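Koltard Bench Rules for Small Robot Arms: a review from somebody who had to use it

Posted 24 May 2024 in Books and Guides

I bought the Koltard bench rules pack in February, mostly out of guilt. We'd had an arm going on a wooden table for a good while by then, and our entire safety policy was a sheet of printer paper that said KEEP HANDS OUT in my handwriting. So when Parveen Hettiarachchi, who I share the bench with, sent me the link with no message attached, I took the hint.

What you get is a spiral-bound book, a stack of tear-off checklists, a roll of stickers and six laminated cards meant to hang near the arm. It's written for people like us, with one arm on a table doing picking work out of a bin, no fence, no plant manager, no safety department. It says right on page one that it doesn't replace the actual standards or a proper risk assessment, and I was glad to see that in big type and up front. If you're putting an arm anywhere the public or paid staff will be near it, this book tells you to go do the real thing, and so will I.

Okay, so what's in it?

The book has 14 chapters and they are not created equal. The first few are the ones I'd pay for all over again. Chapter 2 is on reach, and it makes you mark out everything the arm could possibly touch, which is a lot more than what it touches on a normal day. I grumbled all the way through doing this. Then I moved my stool.

Chapter 4 is about stopping. Where the stop button goes, who's allowed to reset it, how often you test it. The rule is that you press it at the start of every session with the arm moving slowly, and you write down that you did. It takes no time at all and I'd never once done it before. There's also a nice blunt paragraph about how pausing the program from your keyboard doesn't count as stopping the robot, which I suspect a lot of us needed to hear!

Chapter 5, "The Bin and What's in It," is where I slowed down and read properly. It wants three things from you: the bin can't shift, the items are things you've picked on purpose, and your hands don't go in there while the arm is live. It's strict about the first one. A bin that slides gets you a gripper pushing on a wall that isn't where the software thinks it is. The book likes clamps on both sides, checked by hand, and says tape on its own won't do. 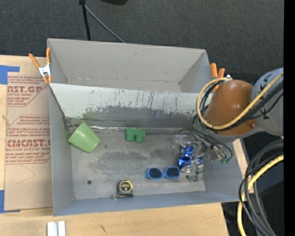
A mixed bin at our bench, arm in, with orange-handled clamps at the sides.

The item rules are the part I argued with most. Koltard wants a written list for every bin, with a note on each thing: does it roll, does it have an edge, can it break, can it be crushed. Sounds fussy, right? But go through a bin like ours with that list in your hand. A plastic cup on its side is going to roll. Sunglasses have lenses that could crack. A can that's already crumpled gets its own line, since torn metal can cut you when you're clearing up afterward, and the book says to check it over or swap it out. A tape measure is heavier than it looks and has bits of metal on it. The little toy block was the only thing on my list with nothing written next to it.

Where I think they go too far is the rule that every item has to be replaced after 1,000 picks. Every item? I can see it for a can. I'm not throwing out a toy block on a schedule. Parveen disagrees with me and has started keeping a tally, so I guess we're doing it.

Cables get chapter 7, and it's good, if a bit scoldy. The gist is that anything running along the arm needs enough slack for the full range of motion and not so much that a loop can snag on the bin or the gripper. You're supposed to jog each joint to its end, slowly, and watch the cables the whole way. Do this one with a second person. I watched the cables and Parveen watched me, with her hand by the stop.

Now the grumbles. Chapters 9 through 12 are padding. There's a long stretch on labeling storage shelves that I swear came out of some other book. The stickers are poor, too. The yellow ones curled at the corners within days, and one ended up on my sleeve. And the checklists come in a pad of 50-something sheets with no file to print more from, so you're photocopying or you're buying refills. I photocopy.

I also looked at the two others people tend to bring up. The Bavo guide is cheaper and shorter, and it's fine on stop buttons, but it barely mentions the bin or the items. Jibrin is much more thorough and reads like a tax form. If you've got a few arms and several people taking turns, Jibrin may well be the better buy. For one table and two people I'd stay with Koltard.

One more thing I liked a lot: the log page. Each session gets one line with the date, who ran it, stop test done, clamps checked, anything odd. The book suggests reviewing your notes every 3,000 picks, and when we did our first review we found the same "anything odd" written in over and over (left clamp needed tightening). Neither of us had noticed it was a pattern. We've got new clamp pads on order from Ilteo.

Would I buy it again? Yep. Four stars, with the missing one split between the stickers and the shelf chapters. If you only read two chapters, make them 4 and 5, and hang the "hands out, arm live" card where you can see it from your stool. Ours is at eye level now, and the printer paper one went in the recycling.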